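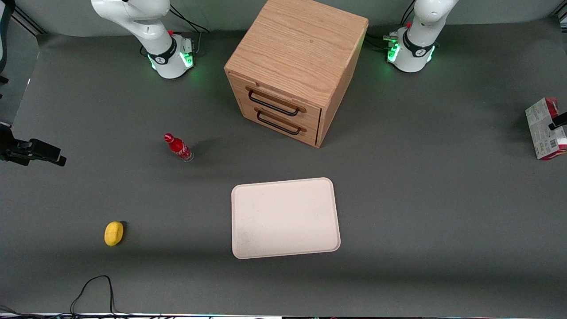
A wooden cabinet with two drawers.

By Hatsue Shibata
February

A drawer is a box without a lid that slides in and out of a larger piece of furniture, and it is such an everyday thing that most of us pull one open before breakfast without giving it a thought. The word comes from the verb "to draw," in the old sense of pulling, and the same root gives us drawbridge and drawstring.

Before drawers were common, households kept their linens and papers in chests that opened from the top. Anyone who has ever wanted the blanket at the very bottom will understand the trouble with that! Furniture makers began fitting a drawer or two beneath the main compartment, and in time the drawers took over the whole piece - which is how we came by the chest of drawers.

Construction

The simplest drawer has a front, a back, two sides and a bottom panel. The corners of better work are often joined with dovetails, whose flared shape resists the constant tugging at the front. The bottom usually sits in a groove so that a solid wood panel can swell and shrink a little with the seasons. Older drawers slide on wooden runners, and a rub of candle wax will often cure a stubborn one (my grandmother swore by the stub of a birthday candle). Newer ones tend to ride on metal slides with rollers or ball bearings.

Regional styles

In the Tamlow valley, small cabinets known as Cassim chests were made for seed merchants, with shallow drawers and a plain front. The collection at Skuren holds 295 of them, and some 700 loose drawers that have long since lost their cabinets - a rather touching sight, all stacked on shelves. The Grolterik workshop there still makes a seven-drawer version to the old pattern.

See also: Chest; Dovetail joint; Sideboard

Comments

marnie_b: The candle wax trick works on old window sashes too. Thank you for this.

Oldpine: My Cassim has a false back in the bottom drawer. Were they all made like that?

T. in Tamlow: Not all, mine hasn't got one.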